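Doven record fair, and what's left of the old shops

I set off for the Doven record fair with a cheese sandwich, two tote bags and a promise to myself that I'd spend no more than I had in my pocket. You can guess how that went! It's held in the old bus depot on Stokel Street now, and I was through the door by ten, already behind a long line of people with better tote bags than mine.

If you grew up in Doven you'll remember Brokari, the big record shop on the corner with the green sign. I bought my first single there and was too shy to ask for the one I wanted, so I came home with something else. It's a phone shop these days, or it was in November, when I last walked past.
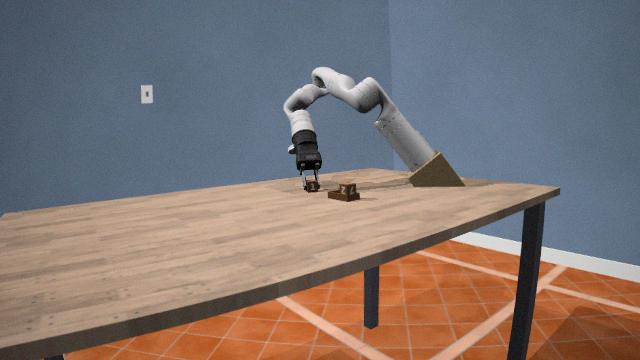 Words by Munteanu
Posted 4th August in Days Out

Anyway, the fair. There were 16 stalls of nothing but jazz, all along the back wall, and I don't even like jazz much, but I stood there for ages flicking through sleeves. The soul and reggae was nearer the tea urn and a lot busier. One seller had 600 singles in old fruit crates, all at a pound each, and had a handwritten list of them taped to the table - number 943 on his list was the very one I'd been too shy to ask for (he numbers from his whole collection at home, so don't ask me how it works). Bit of a scratch on the B side. I bought it anyway.

The man on the door told me they'd had 1062 people in last year and were hoping to beat it. Parking is dreadful, so get the bus. Entry was three pounds, tea was one, and the toilets are up the stairs behind the Brokari display, where they've got some of the old carrier bags and price stickers pinned up.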